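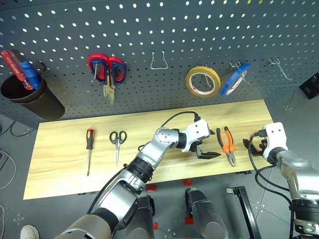
Figura 4. Painel perfurado com ganchos, copo e fitas; no tampo, o que falta pendurar.

4. Arrumar as ferramentas no painel Studside

Agora vem a parte de que eu mais gosto! O painel já está fixo atrás da bancada (se ainda não está, volte à secção 3) e só falta dar um lugar a cada coisa.

4.1 Ponha tudo em cima do tampo antes de mexer nos ganchos. Eu começo sempre pelas tesouras e pelo alicate, que são os que me dão mais voltas à cabeça.

4.2 Encaixe o suporte do copo numa ponta. Eu uso a esquerda, com uma chave de fendas e outra ferramenta lá dentro, de cabo para cima.

4.3 Pendure as tesouras com o bico para baixo. As minhas de cabo vermelho e azul ficam logo a seguir ao copo, e as de cabo preto vão para o gancho vazio ao lado.

4.4 Enfie os rolos de fita, um por gancho. Tenho a amarela de pintor e a azul quase encostadas, e a azul fica um bocadinho inclinada (não faz mal nenhum, sai na mesma).

4.5 Guarde o gancho da direita para o alicate. Empurre-o até ao fundo do furo e puxe para baixo com a mão antes de lhe dar peso.

Nota: o painel do meu kit tem 80 cm de largura. No de 165 cm pode repetir os passos 4.2 a 4.4 na outra metade, ou deixar espaço livre, que ele enche-se sozinho!

Cuidado: nunca pendure tesouras abertas, e mantenha as lâminas fora do alcance das crianças.

Se algum gancho dançar no furo, peça outro à Cinzia Cirillo, na loja. A mim trocou-me dois em novembro. As prateleiras ficam para a secção 5.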